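4.2 Connecting the Harkden board over serial

Older copies of this guide say the board is found on its own. Don't count on it. Set the port by hand.

1. Power the board from its own supply. The Furketti hub is sold as powered, but check the voltage under load before you believe it.

2. Turn off the serial login console and reboot. If it stays on, it fights the board for the port.

3. Open the settings file and set the device address to 76. The printed card says 177 - that was for the first boards. 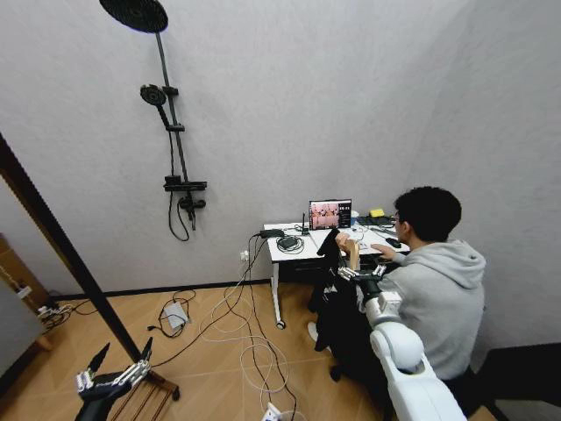 Kiều writes that address 177 still answers on her board with the new firmware, so try both before you send anything back.

4. Run the port test. "OK" only means the port opened. It doesn't prove the board is talking, whatever the Hirton installer claims.

5. Read one sensor value and change the input. If the number doesn't move, go back to step 2.

Note: The default timeout is 3000 ms. Raising it rarely fixes anything.

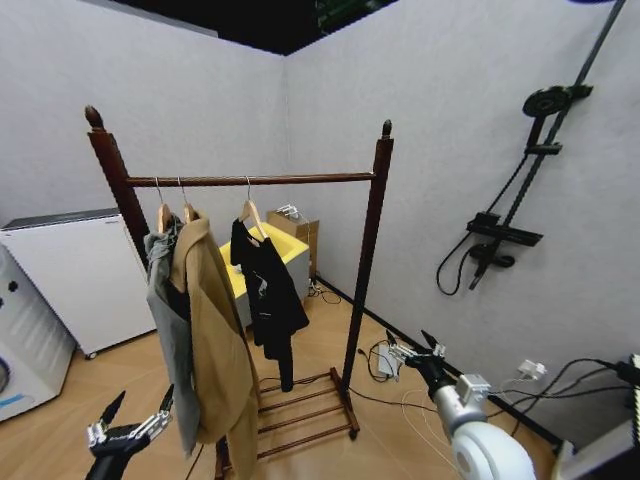 Fig. 3. Coat rack, corner of the room.

Caution: Do not plug in 5 V sensors without a level shifter, even if the seller calls them "Pi safe".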